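Jarunex book stand review: a month of hardbacks at the kitchen table

I read a lot of fat fantasy. My current one is 792 pages in hardback, and my wrists gave up on it somewhere in chapter six. I'd been propping books against the fruit bowl for years, which works until somebody wants a banana, so when the bookshop in Priltstead had the Jarunex reading stand on the counter I finally gave in and bought one.

It cost me £68, and yes, I know. You can get a folding wire thing for the price of a paperback. I've had two of those and they both ended up in the charity bag, one with a bent leg and one with a page of a library book still on its conscience.

Setting it up took no time at all. The back panel clicks into the base, you pick one of the angles, and there are two little arms at the front that hold the pages open. The arms are the best bit! They have soft tips and a proper spring, and they've not left a mark on anything yet, even the thin paper in my old Arango omnibus (all four books in one volume, tiny print, weighs as much as a cat). 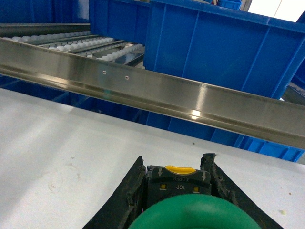
Page last changed: September

Page turning is where it gets a bit fiddly. You lift the right arm, turn, put it back, and for the first evening I was swearing at it every couple of minutes. After a few days I'd got into the habit of tucking three or four pages under at once and sliding them out as I went. It's still slower than holding a book in your hands, and if you're at the exciting end of a thriller you will probably give up and just grab it. I did.

Paperbacks are a mixed bag. Anything big and floppy is fine. Small, tight ones fight back, and the first 80 pages or so of a brand new mass-market paperback simply won't lie flat whatever you do with the arms. Once you're into the middle it behaves, and then it gets awkward again near the end. I tried it with one of the Demadeo crime reissues (lovely covers, spines like concrete) and it shut itself on me twice during lunch.

It does hold an e-reader, though the arms cover the edge of the screen a little. My tablet fits too, and I've used it for recipes with no trouble.

Grumbles, then. The base is wider than I expected, so it doesn't fit on my bedside table with a lamp and a mug. The steepest angle is too steep for reading in an armchair with the stand on your lap - fine at a table, useless on a cushion. And the instructions are one sheet of drawings with no words on it, which for something sold to readers made me laugh.

Would I buy it again? For big hardbacks, yes, straight away. My book group has a doorstop lined up for the autumn and I'm not dreading it. If you mostly read slim novels in bed I'd save the money and buy a few more slim novels.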